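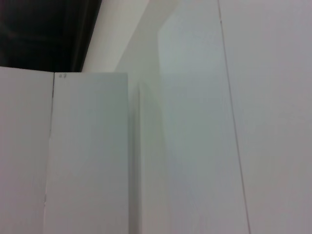 What's the best first thing to do with a stack of plain white boards you've saved from an old cupboard?

Write on them, in pencil, near the top, before you put them anywhere.

April
Speaker notes by Mwanaisha Kimaro

Right, that's my opener, and I want to leave a little gap after it so people can groan. Everyone in the room will have a stack. Ask for hands up: who has boards at home that they can't identify? I'm expecting most of the back row, and definitely Imani, who has a garage.

So, hello, I'm Mwanaisha, I fit out small rooms for a living (box rooms, under-stairs cupboards, the odd pantry) and I've been doing it for 13 years. Tonight I'm talking about flat white boards. Shelves, sides, backs, doors that have lost their hinges. It's a dull subject on paper and I love it. I could go on for 60 minutes but Subira has given me half that and she's got a bell.

Start with the Mugo job, because it's where I learnt all of this. Mugo is a tall thin house with a lot of built-in cupboards, all white, all slightly different whites. The owners wanted the cupboards taken out, the rooms painted, and the same cupboards put back. Lovely people. I said yes on the phone without looking, which I don't do any more.

I took the first two cupboards apart in a morning and leaned everything against the landing wall, very pleased with myself. Then I had lunch. Then I came back and had a row of white boards with nothing on them at all - no handles, no holes that meant anything to me, and the screws in a yoghurt pot. It took me until the evening to get one cupboard back together, and I'd got the left side on the right. Pause here. Somebody always laughs at the yoghurt pot.

What I do now. A soft pencil, and one short mark on each board. A letter and a number is plenty. The letter is the cupboard and the number is the piece, and the same mark goes on a sheet of paper with a rough drawing. I write it small, in the top left corner of whichever face will end up hidden, and I write it while the thing is still standing up. If you wait till it's flat on the floor you've already lost which way is up.

People ask about masking tape. I used tape for years! It's fine for a weekend. Leave it on over a summer and it either drops off or it stays for ever and takes a strip of the finish with it. Stickers are worse. Felt pen comes through paint, I promise you, through 4 coats in one case, and I had to stand there while the customer counted them. Pencil rubs off with a damp cloth on most finishes, but try a corner first if the board is old or chalky.

(Drink of water. Check on Subira.)

Next bit is whites. Hold up the two sample pieces and walk them down the aisle, don't just wave them. Under the hall lights they'll look the same, and they need to go over to the window to see that one is greyer and the other has a bit of green in it. When you're putting a run of boards back, do this before you fix anything. Stand them side by side where they're going to live, in the light they're going to live in, and step back. Two whites that are nearly the same look worse next to each other than two that are clearly different. If you've got an odd one, put it on the inside or down at the bottom where the shadow is.

Then gaps. I always get a question about gaps so I'll get in first. A thin dark line between two boards is normal and I rather like it, it gives your eye an edge. What bothers people is a line that wanders. Run a fingernail down it. If your nail catches on something there's a chip or a blob of old filler, and you can usually scrape that off with a blade in a minute. If it's wider at the top than the bottom, the floor's out, and no amount of sanding the board will cure it. Pack the foot. Bits of card are fine for working out how much.

Storage, quickly. On edge, never flat in a damp place, tall ones at the back, and don't lean them so far over that they bow. Melquiades keeps his at Kurkalden, where there's a proper dry loft, and he slides an old sheet in between the painted faces. I use whatever newspaper the neighbours leave me. Don't keep more than you can walk past, though. I once paid for a van to move boards I then gave away, and I'm still cross about it.

If there's time, tell the one about Atieno and the airing cupboard. She rang me to say she'd found a board marked in my writing, D6, and could I come and get it. I'd never worked at her house. We still don't know. It's propping up her tomatoes at the moment.

If there isn't time, skip to questions. Things I might be asked:

Filling old screw holes - yes, two goes, let the first one shrink.
Painting over shiny boards - sand, wipe, primer, and be patient with it.
Cutting one down - score the face line first or it'll chip on you.
What I charge - see me after!

Mention the tea. Mention that the sample pieces need to come back to the front table, as I lost one last time.

Contact: Mwanaisha Kimaro, c/o Ekavham Evening Talks
© Ekavham Evening Talks
Back to top
Shared 13 times | 4 comments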